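Batch correction before or inside the model? (bulk RNA-seq, two runs)

kolodziej_c
Posted 2023-10-23

I have 32 bulk RNA-seq libraries, liver tissue, treated vs. control, sequenced in two runs. PCA on the variance-stabilized counts splits by run on PC1 and by treatment on PC2. I ran a batch adjustment on the counts first and passed the adjusted matrix to the differential expression step with design ~ treatment. That gives 118 genes at FDR 0.05. If I leave the counts alone and use ~ run + treatment, I get 66. Which list do I report?

Czesław

grurnum
The 66. When you adjust first and test afterwards, the test doesn't know you already spent degrees of freedom on the run effect. The residual variance comes out too small and the p-values follow. Keep raw counts, put run in the design.

pipette_tax
Is the design balanced? If one run is mostly treated samples, the two-step approach can do real damage, because the adjustment carries the treatment estimate into the data and the test then finds it again.

kolodziej_c
Not balanced. The first run is mostly controls. The second was added in September after several libraries failed QC, and it is mostly treated. 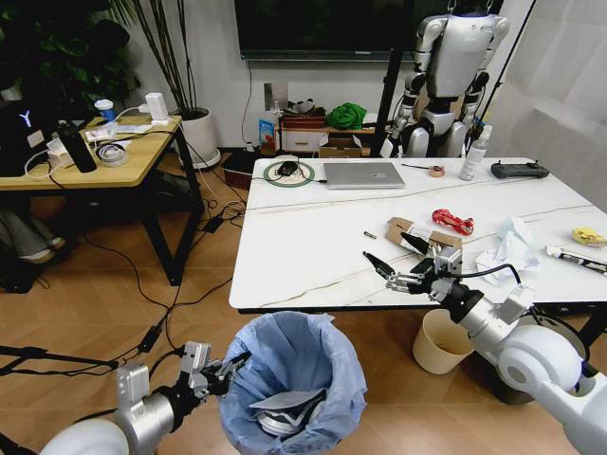
The RNA for both runs was extracted with the same kit, but the library prep lots differ. RIN values are similar between runs. I filtered to genes with at least 10 counts in the smaller group before either analysis, so filtering does not explain the gap.

pipette_tax
Then I would not trust the longer list at all. Partial confounding also costs you power in the one-step model, so expect wide standard errors. You can't fix that in software.

stokgate
Disagree with "not at all." There are count-based adjustment methods that keep integer counts and take the treatment as a covariate. With decent group sizes the inflation is often small. I'd look at the p-value histogram before throwing out half the genes.

grurnum
A histogram won't settle it. Permute the treatment labels within each run, repeat the full pipeline including the adjustment step, and count how many genes pass. If the two-step version calls hits on permuted labels and the one-step version doesn't, you have your answer.

stokgate
Fair. Do the permutation. I still think adjusted values are fine for heatmaps and clustering.

grurnum
For plotting, yes. Not for testing.

kolodziej_c
Ran 100 permutations within run. Two-step: median 32 genes called. One-step: median 0. Reporting the 66, with the adjusted matrix used for the heatmap only. Does anyone shrink the fold changes before ranking for enrichment?

jhajdu
I rank on the test statistic and skip shrinkage for that step.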